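Small two-drawer wooden cabinet, top drawer sticks and the handle wants to come off
Posted in Furniture and Fittings, June 2023

Thaddäus Kälin

Good morning to everybody. I have a small cabinet in light-brown wood, the kind that stands on a table and holds stationery. It has two drawers, one above the other. Each front has a horizontal slot for the fingers, cut near the top edge on the upper one. My fingers are thick and I never liked these slots, so I decided to put a black bar handle on the upper drawer. The lower one stays as it is for the moment.
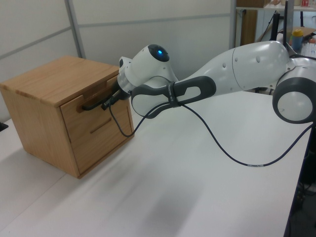
The cabinet on the white table, with the black bar on the upper drawer.

Now I have two troubles. First, the drawer goes well in summer, but since last December it sticks on the left side when it is almost closed. Second, I pull harder because of this, and the handle becomes loose again after a week or so. I tightened it already 4 times. The screws are the ones which came in the packet with the handle, and they bite only in the wood of the front, there is no nut behind.

Should I glue the handle, or should I repair first the drawer? I don't want to change the colour of the wood, my wife likes the grain very much. I have at home sandpaper in 100 grit, a candle, a screwdriver and white glue. The hardware store is 70 kilometres from here, so I would like to make only one trip.

Fikri Krishnan

Hello Thaddäus, please do the drawer first. If you make only the handle stronger, you will keep pulling with force and one day the whole front comes away from the sides. I had this with a Widmer cabinet of the same sort and it was not a nice repair.

For the handle I would not use glue. You want to be able to remove it again. It is better to go right through the front with machine screws, and put a washer and a nut on the inside. Measure the thickness of the front before you make your trip, and add a few millimetres for the washer and nut. Measure also the distance between the legs of the handle, from centre to centre, in case you decide to buy another one.

A bar with a short bent leg at each end is a good shape for thick fingers, so I would keep this kind. 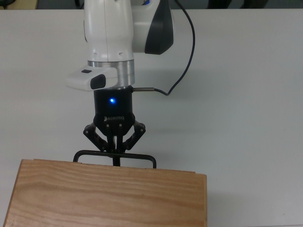 What I would do, in order

Take the drawer fully out and look on the left side for a shiny place. This is where it rubs. Sand only there with your 100 grit, a few light strokes, and try the drawer after each time. It is easy to take off too much and you cannot put it back. When it runs well, wipe away the dust and rub the candle on the side and on the bottom edges.

After this take off the handle and drill the old holes through, from the front to the inside. Hold a piece of scrap wood firmly behind, or the wood will splinter where the drill comes out. Use a bit just a little wider than the new screws. Then mount the handle with washers inside, and tighten by hand only - the wood of such small drawers is soft and the washer can sink in.

The front keeps its colour because you don't sand there at all.

sendar_clivau

just put glue in the holes with a toothpick and screw it back, did mine like that and it held for 2 years. dont know about the sticking, mine never did that

Thaddäus Kälin

Thank you both. I found the shiny place, it is at the back on the left, as long as my thumb. The candle alone helped already a bit, so I will sand very little. I will order the screws with washers from Kamusus and save me the trip. For the lower drawer I will wait until I see how the upper one behaves in the winter.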